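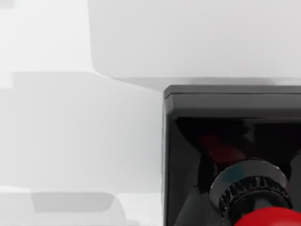 ## 2026-04-14 - rear suspension, noise and ride height

Car: the Leten hatch, torsion beam rear, Probert dampers fitted last August. Complaint is a dull knock from the rear left over short sharp bumps at low speed, plus a slight lean when parked.

### Starting condition

- Tires set to door placard cold pressure before anything was measured.
- Fuel a little under half. Spare and jack left in. Trunk otherwise empty.
- Parked on the level bay, handbrake off, wheels chocked at the front only. The handbrake winds the beam up if it goes on while the car is still settling, and the height reading is then worthless.
- Bounced each corner, rolled the car back and forth one length, measured. Repeated until the numbers held.

Hub center to arch lip, rear right: 362 mm. Rear left: 349 mm. Difference 13 mm. Front pair within a millimeter of each other, so the lean is not coming from the front.

Workshop manual gives no side-to-side limit for the rear, only a range for each corner. Both corners are inside the range. I still don't accept 13 mm on a car with a standard driver's load history.

### Teardown, left side

Beam supported on the trolley jack with the wood block, lower damper bolt out, beam lowered until the spring went free. Spring came out by hand. Wire diameter checked at three places, all to spec. Paint worn through on the bottom coil where it sits in the lower pad, light surface rust, no pitting I could catch with a fingernail.

Free length against the right spring: left is 5 mm shorter. At the motion ratio of this beam that explains part of the lean. The remainder is in the lower pad. The rubber had split at the step where the spring end should stop, and the spring had rotated past it. The end of the coil was sitting on the thin part of the pad. Clear witness mark.

Upper pad reusable. Lower pad scrap.

### Dampers

Probert units, left and right, on the Jendum bench rig. Same stroke and same warm-up for both, ten cycles before recording. Peak rebound force at the middle speed setting:

| Corner | Rebound (N) | Compression (N) |
|---|---|---|
| Rear left | 630 | 248 |
| Rear right | 655 | 252 |

Spread is under the tolerance Probert prints on the sheet that came with the pair. No flat spot at the reversal on either trace, no oil at the rod seal, rod straight. I had the left damper down as the cause of the knock before I started and it isn't.

Upper mount bushing, left: inner sleeve has moved relative to the rubber. By hand nothing. With a short bar through the eye there is visible axial play, and it clicks at each end. The top nut came off with much less effort than the right one did. Marks on the washer suggest it has been turning. The most likely explanation is that the nut was tightened with the rod spinning when these went on, so the torque wrench clicked before the stack was clamped. That was our job, so the fault is ours.

### Parts

- 2 rear springs, Henico, standard rate, sold as a pair only
- 2 lower spring pads
- upper mount bushing kit, left and right
- new lower damper bolts and top nuts, all single use

Henico springs carry a paint code that has to match on both sides. Checked on the counter before signing. Last time they had one of each on the shelf in identical boxes.

### Reassembly

1. Lower pads cleaned and pushed onto the beam dry. No grease or silicone spray. The locating peg must show through the hole from underneath.
2. Springs in, bottom coil end against the step. Held by hand until the beam took the load.
3. Top mounts stacked as per the drawing: dished washer, rubber, sleeve, rubber, flat washer. The dish faces away from the rubber.
4. Top nut torqued with the rod held on its flats using the slotted socket. Paint line across nut and rod.
5. Lower damper bolts started by hand, nipped up, then final torque with the beam jacked to ride height. Same for the beam front bushing bolts, which I had cracked loose to let them find their own position.
6. Wheels on, car down, rolled, bounced, measured.

Rear right 366 mm, rear left 364 mm. I'd expect both to drop a few millimeters once the springs have taken their set.

### Road check

Same loop as the complaint drive: the patched lane behind the rail yard, the two speed humps, then the ring road. Knock gone over the patches at walking pace and at 30 km/h. Slight creak at full droop coming off the second hump, first pass only, not repeated on three further passes. Could be the new pads seating. Not chasing it today.

Rear toe rechecked on return, still within spec on both sides. It is not adjustable on this beam, so the check is only good for finding bent metal.

Side effect: the rear feels slower to settle after a long crest than I remember. The old left corner had less travel before the bump stop, and the stop was probably doing some of the work. The damper figures don't give any reason to change the valving. Would want a back-to-back run on the same day with the same tires before putting that in the customer notes.

### Open items

- Remeasure heights after 500 km. Write them on the card, same columns as above.
- Top nut paint line to be looked at during the same visit.
- Job card template for rear dampers needs a line for "rod held during final torque". The front one already has it.
- Find out if other cars that got Probert rears in August were done with the impact gun on the top nut. Pull the cards.
- Old left spring tagged and on the shelf above the press. Do not scrap yet - I want the rate measured when the rig is free.
- Slotted socket has a burr on one jaw. Dress it or order another.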